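Search this site... Search Recent posts Categories

How to switch your household to less meat without a mutiny

I cook for four people, one of whom would eat a steak for breakfast if I let her (she's nine, and she gets it from my side). So when I decided last April that we'd cut our meat in half, I knew I couldn't just announce it over dinner. I've read plenty of advice that starts with "go vegan for a month!" and I'm sure it's great for some people. We wouldn't have lasted until Wednesday.

What follows is the slow way. We still buy beef and chicken from a small farm, we just buy a lot less of it, and our grocery bill dropped by $40 in the first month.

Step 1: Write down what you eat now

Stick a sheet of paper on the fridge and write down every dinner for two weeks. Don't change anything yet! I thought we had meat maybe four nights a week and it was every single night, if you count the bacon in the green beans. You need the real list to work from.

Step 2: Pick the meals where meat is a passenger

Go down your list and circle the dinners where the meat is chopped small and covered in sauce. Chili, tacos, spaghetti, shepherd's pie, fried rice. Leave the roast chicken and the pork chops alone for now, those are the ones people will miss.

Step 3: Go half and half

Take your usual pound of ground beef and use half. Make up the rest with cooked brown lentils (the red ones go to mush) or mushrooms chopped very fine. My method for chili:

Brown the half pound of beef first and get some real color on it. Take it out, leave the fat in the pan, and cook your onions and mushrooms in that until the water has cooked off. Add the beef back, then the lentils, then everything else. Taste before you serve, as lentils soak up salt like crazy and you'll likely need another pinch.

I ran this for 2 weeks before I told anybody. My husband asked if I'd changed the cumin.

Step 4: Add one night with no meat at all

Same night every week, so it stops being a discussion. Ours is Monday. Start with things nobody thinks of as "meatless": cheese quesadillas, baked potatoes with all the toppings, pancakes and eggs. Bean burgers can wait. I made them in the first week and I still hear about it.

Step 5: Spend the savings on better meat

This is my favorite part. With what we saved I started buying from the Palaniappan farm stand, where a whole chicken costs nearly double the supermarket one. We roast it on Sunday, pick it over for soup, and the bones go in the freezer for stock. If you have a farm like that near you, ask what cuts they have trouble selling! Shanks and necks are cheap and they're wonderful after a long afternoon in the oven.

Step 6: Keep an eye on protein and iron

I'm a home cook and no dietitian, so talk to your doctor if anyone in the house is pregnant, anemic or a very fussy kid. For us it meant eggs or yogurt at breakfast, and something with vitamin C on the plate when we have beans (tomatoes, peppers, a squeeze of lemon), which helps your body take up the iron.

What went wrong for us

I bought 50 pounds of dried chickpeas because the per-pound price was so good. Please don't. Old chickpeas never get soft, no matter how long you boil them, and I still have a bucket of them in the garage.

I also pushed for a second meatless night too early and had to back off until school started again. Give it a couple of months.

Comments

Satish Chettiar: Try a spoonful of soy sauce in the lentil and beef mix, it does a lot for the flavor. I grew up on lentils and it's funny to see them being snuck into chili!

prairie_deb: We raise cattle and I came in ready to be mad, but I'd much rather sell to someone who buys less and pays a fair price. Good post.

Lowell: Does the half and half work for meatballs? Mine fell apart.

Reply from author: Lowell, mash the lentils a bit first and add an extra egg. Chill them before they go in the pan, too.

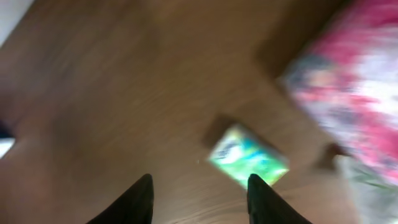
The table.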